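17 May 2020

Dye shed notebook, indigo vat again

Sunday, so I had the place to myself until Maëlle turned up with coffee, and I got more done before ten than I did all last week. Writing it down while my hands are still blue (gloves had a hole in the left thumb, go figure).

The vat first. When I lifted the lid it had gone that flat navy color all the way down, no yellow-green at all, and the flower on top was thin and gray. pH strip said a bit under 9, so it was sulking on both counts. I warmed it up slowly to 45 C, stirred in two spoons of lime and a good slug of the fructose syrup, went around the sides once with the long paddle and then LEFT IT ALONE. Zachary, if you read this, please also leave it alone! An hour and a bit later it was the color of weak pea soup with a proper coppery skin, and I could have hugged it.

Test skeins were the Hovton wool, the 2-ply, scoured on Friday. I tied 13 of them onto the rod with cotton tape and did short dips, two minutes each, squeeze under the surface, out, air for ten. One dip is a washed-out sky blue that I like a lot more than I expected to. Three dips is jeans. Past five I can't see any difference by eye while they're wet, so I stopped the dark ones at six and hung them on the line behind the shed. Two have a pale ring where the tape was too tight. Figure-eight ties next time, loose enough to get a finger through. I wrote exactly the same thing in November and then didn't do it.

The cotton is another story. Paquette sent us that unbleached sheeting and it's still full of whatever they put on it at the mill, because water beads right up on the surface. I boiled one length with soda ash for an hour and the water came out like strong tea. Boiled it again, still tea. Going to do a third round tomorrow before it gets anywhere near the vat. Leonie thinks we should skip straight to a soy milk binder and be done with it, but that's for pigment and I want this for the vat, so, no, sorry Leonie.

Madder: the Dresside roots are ground now, finally. Coffee grinder survived, smells like a barn. I weighed out 36 g for a half-weight-of-fiber test and put it to soak in the enamel pot with a pinch of chalk. Must not go over 65 C or it'll brown on us like the last batch. I've taped a note to the hot plate that says so in very large letters.

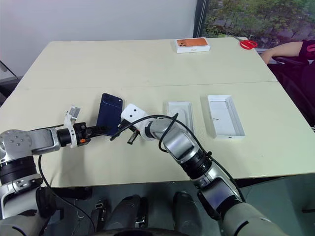
Navy phone, back side up on the cream table.

Which reminds me that navy is the shade Mélanie keeps asking for, for the cushion order, and I still don't have a recipe I'd trust for it. Straight indigo gets me to a dark blue but there's always a bit of green hanging around in it. My thinking is six dips and then a weak madder overdye, maybe 10 percent, to push it toward red just slightly. Jaxon says walnut would be easier. It would, but walnut makes everything look tired to me, and I've got plenty of madder to play with now.

Bookkeeping, while I remember: total yardage through the shed since we opened the ledger is 2,142, counting the samples, not counting the scarf disaster. The Dareo invoice for the lime is in the tin.

To do:
Third scour on the Paquette sheeting
Rinse the skeins with a splash of vinegar, then plain water till it runs clear
Wash-fast test on dips one, three and six, with a white cotton strip stitched to each
New gloves, medium, the long ones
Feed the vat Tuesday if the flower goes thin again
Ask Maëlle where she put the second thermometer

Lid's back on, heat's off, blanket's around the vat. Going home to scrub my thumb.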